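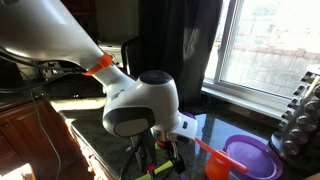 Progress report to the Pakzad Fund
Project: Reading evenings for adults in Trirnholm and Cemanbridge
Jul 10, 2024

Dear members of the fund,

With this report we inform you how the work has gone from February until today. The reading evenings are now held in two places, and in Trirnholm the group has grown to 20 persons. In Cemanbridge the start was slower. The room was changed two times and some participants did not receive the message.

We have bought 448 books in easy language. Most of them are already in use, the others still wait for their labels. After the evening the participants stay to talk, and for many of them this is the most useful part. 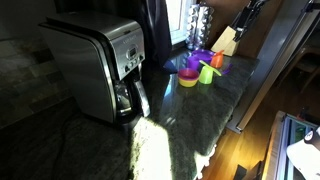

Coffee maker on the kitchen counter.

From the second payment we have spent 1,620 euros on books and printing. For travel we had planned 1,000 euros, but the teacher from Bredness now comes by train and the costs are lower. We ask your permission to use the rest for reading glasses and large-print texts.

The autumn plan for Cemanbridge is not finished. I will send it separately.

With kind regards,
Fenna Kramer
Project coordinator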